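Birkett Bench Notes: Desktop Parts and Parts Tray

README, kept by Marjorie Lockwood

Welcome, and thank you for stopping by! Birkett is a small collection of pictures and notes about the inside of an ordinary desktop computer and the gray tray where its parts sit on the bench. Liam Cropper drew the tray at our Caltport workshop, and I look after the words. The metal worktable, the tray and a processor sitting in its square place come up again and again, so they are a good thing to get to know first.

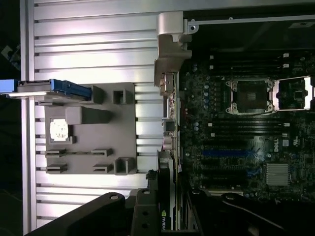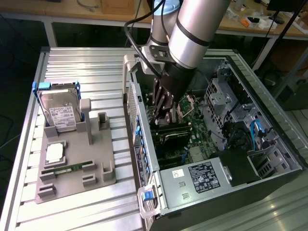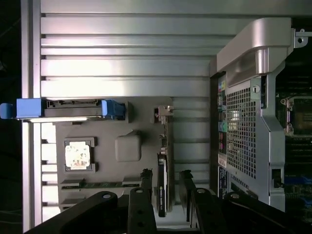
What is in the collection

There are 2,000 pictures in all, sorted into 4 folders: processor, memory, drive and graphics card. Of these, 800 have a written note to go with them, and I'm slowly working through the rest with a pot of tea at my elbow. Each note says which parts are on the tray and which are in the case, and it leaves a part out if I couldn't make up my mind about it.

Words we use

"Tray" always means the gray piece with the holders on it - older notes from March call it the plate or the fixture, and I haven't fixed them all yet. "Carrier" means the blue-ended holder for a hard drive. "Case" is the whole computer, lid off.

Known troubles

The bare metal table throws a lot of glare, and small print on the labels can be hard to read. In 19 of the notes I mixed up the upper and lower rows of holders. Liam keeps the list of those in a file called Jarkix, next to this one, so please have a look there before you trust a row number.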